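Ticket 807: Skorari room-tidying unit, which version to order
Opened by: Adwoa Tetteh, Stimmont guest rooms
Status: waiting on supplier

Hello all, and thank you for being so patient with me over this one! Galli have quoted us 3,000 for the single-arm unit, and before I sign anything in May I wanted to go through the two jobs that worry me most (you know what I'm like with a budget).

Job 1. Wiping down. The powdery marks want a hand pressing the cloth flat, and I find the other hand goes down on the wood as well.

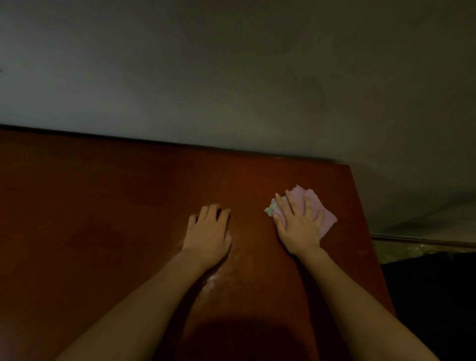

Job 2. Small bits and pieces. I'd happily have called this a one-handed job until I looked properly: a ridged plastic cup in the left, the hair dryer in the right, and all that cord dangling. 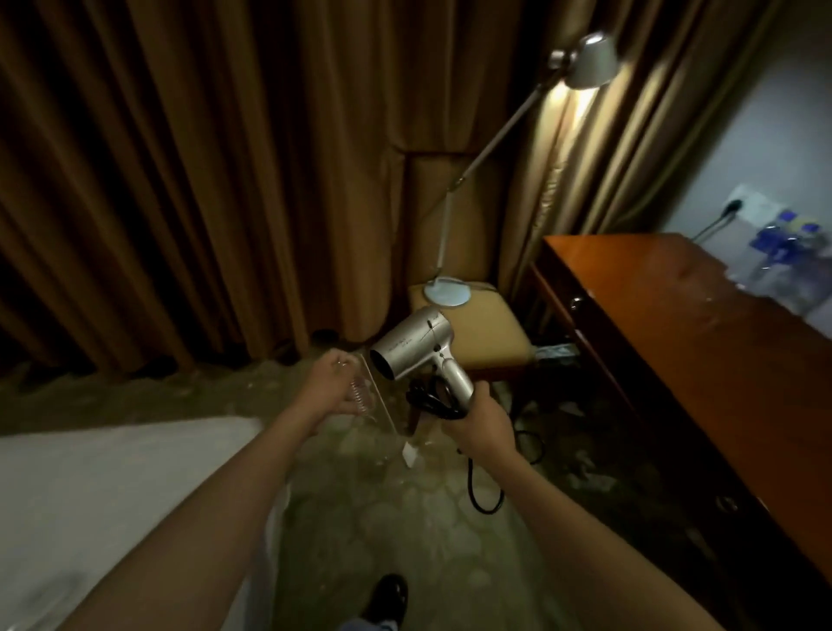

Cup and hair dryer, both hands in use

So my question for Zorndale support, please: can the second arm be added later for the 407 on the old price list, or must it be ordered at the start? I've put 6 weeks in the plan for delivery either way.

Update, 4 pm: Zorndale have asked Galli. Leaving this open.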